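Why do bowls and tubs have rims?

Quick one today, kids. Go look in your kitchen cupboard. Bowls, basins, plastic tubs - nearly all of them do something funny at the top. The edge curls over, or gets thicker, or has a little step. That bit is the rim. Some folks say lip. Same thing.

Ready? Get your eyes close to something round and cream-colored on a white tabletop. 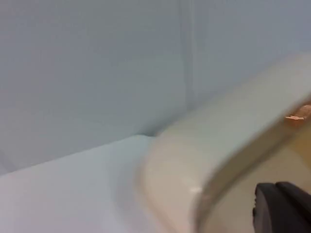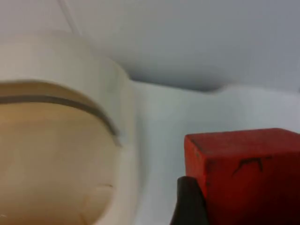
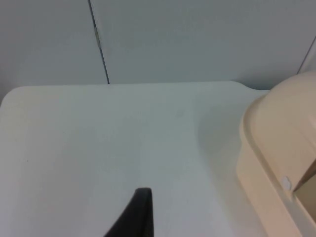 Curves and flat bits, all three times.

Wakwood wrote in to our page: "My grandma says the rim is only there so it looks nice. Is she right? Also our mixing bowl at home has no rim at all and it works fine, so I think you can do without one."

Good question! Grandma is a bit right. Rims do look nice. But they have jobs too.

Job one - strength. Try this. Take a sheet of paper, hold it by one end. Flop! Now fold the long edges up a little and hold it agian. Stiffer, right? A rim does that for a tub. Thin plastic sides want to wobble. Curl the top over and they wobble a lot less.

Job two - fingers. A sharp thin edge hurts when the tub is full and heavy. A fat round one is kinder to hold.

Job three is lids. A lid needs somethng to grab onto. A small step or groove gives it a place to sit.

And the bowl with no rim? Probably thick. Thick china or thick wood is stiff all by itself, so it doesn't need the extra help. Thin stuff needs the curl.

People have been making rims for ages, by the way. Potters were rolling the tops of clay pots way more than 3000 years ago. With their thumbs mostly. No machines.

Now you. Rim hunt! Find 4 things with a rim. Not just bowls - try a bucket, a paper cup, a flower pot, the bathroom sink. Run a finger around the edge (clean finger please). Is it curled? Flat? Is it hollow underneath? Draw the shape you would see if you cut it in half. Don't cut it in half.

Paper cups are the best one. Unroll the top of an old one and see how much paper was hiding in there. Then try squeezing it and compare with a cup that still has its rim.

Send drawings to the Plenditz kids page, box 619. October is for handles, so start looking at mugs.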